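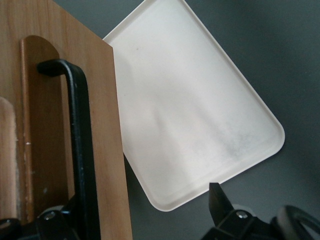 Item 2 on the list: the brown wooden board, with the white tray beside it.

Print this page | E-mail this page

Cidlow Community Kitchen: boards, trays and worktops, summer inspection with comments
Checked 1 August 2006

Thank you, as ever, to everyone who left the kitchen so tidy before I came round. I do try to keep these notes short and I never manage it, so put the kettle on. Each item has a result and then my comments. If the result says OK you can stop reading there, though I'd be glad if you didn't!

1. Worktops wiped down and free of clutter
Result: OK
Comments: Very nice indeed. The long worktop by the window had a sticky patch in June and that has gone, so whoever got at it with the hot water and soda has my thanks. Please carry on using the blue cloths here and keep the green ones for the tables, as I did find one of each in the same bucket.

2. Wooden boards: splits, rough edges, scuffs, loose pieces
Result: OK, with a note
Comments: The honey-brown board is a lovely thing and I'm always pleased to see it. The grain is faint and it has kept a bit of a shine. I've written down a small pale scuff on the edge of the darker panel with the arched top, and the wood looks slightly paler and worn along that same edge. I ran a fingertip down it and felt no splinters, so it can stay in use, but would somebody please look at it again next month and tell me if it has got any longer? A little food-safe oil on a soft cloth would do it good. Leave it overnight before it goes back.

3. Boards stored upright with air round them
Result: Needs attention
Comments: We've been over this one before, I know. Two of the older boards in the bottom cupboard were lying flat on top of each other, and the lower one smelt musty. I've stood them up by the back door to air. The Brastar rack is perfectly good for this and had 2 slots free when I looked, so please do use it.

4. Plastic trays: cracks, chips, warping, grease at the corners
Result: OK
Comments: The white tray with the raised rim passed. Rounded corners are much easier to get clean than the square sort, but the inside of the rim still wants a proper go with the small brush, and a quick swish under the tap won't do it. We have 9 trays on the inventory and I found all of them this time, including the one that spent most of the spring holding seedlings. I've no objection to seedlings, only please ask first and scrub it afterwards.

5. Knives in the block or the drawer guard
Result: OK
Comments: All present. The bread knife is getting dull and a dull knife slips, so I've put it in the envelope to go to Kaewkla for sharpening with the next batch.

6. Cleaning products shut away and labelled
Result: Needs attention
Comments: There was a spray bottle under the sink with no label at all. It smelt like the Wakitik surface cleaner, but smelling is no way to find out, and I tipped it away. If you decant anything, please write on the bottle what it is and the date you filled it. The pen is on a string inside the cupboard door.

7. Floor dry, mats flat, walkway clear
Result: OK
Comments: The mat by the cooker is starting to curl at one corner. I've turned it round for now, so the curly end is under the trolley, and a new one is on the shopping list.

8. First aid box and fire blanket
Result: OK
Comments: Blanket in its place with the tapes hanging free. The box is low on the small plasters, as it always is after the jam weekend.

To be done before the next inspection
- oil the brown board and look again at that scuff
- musty board: scrub with salt and lemon, and if the smell stays, out it goes
- new mat for the cooker
- plasters, small

The signed copy is in the folder on the hook. Do add your own remarks in the margin, I read every one.

Comments (2) | Print | E-mail to a friend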